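To: Medham staff list
From: Office of Personnel Services
Date: 2021-12-24
Subject: Re: Parental leave and the carryover of unused days

The following question was received on this list and is answered for all members.

> Our handbook says that unused vacation days are lost at the end of March.
> I will be on parental leave until after that date. Do I lose the days,
> and does Dusetti or our own office keep the record?

Employees on approved parental leave keep their unused vacation days. The March deadline is suspended for the length of the leave, and the days must then be used within 49 days of the return to work. Requests for an extension go to the supervisor in writing, at least two weeks before that period ends.

Dusetti administers the leave payments only. Vacation balances are recorded by this office, for the Skoltudska site as well as for Medham.

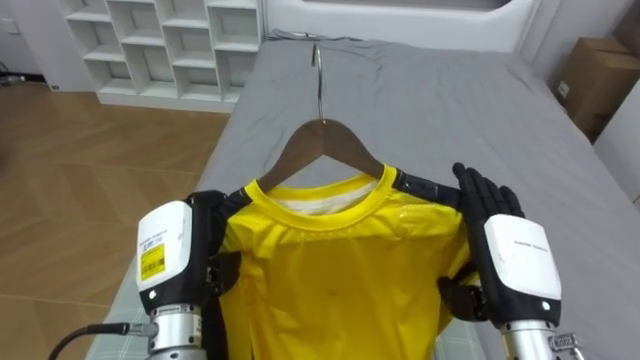 Employees who transferred from Sjöberg should check that their earlier service has been credited, as it affects the number of days earned. Corrections require two documents: the transfer letter and the final pay statement from the former employer. Copies are accepted.

Please direct further questions to this office and leave personal details out of replies to the list.

Office of Personnel Services
Medham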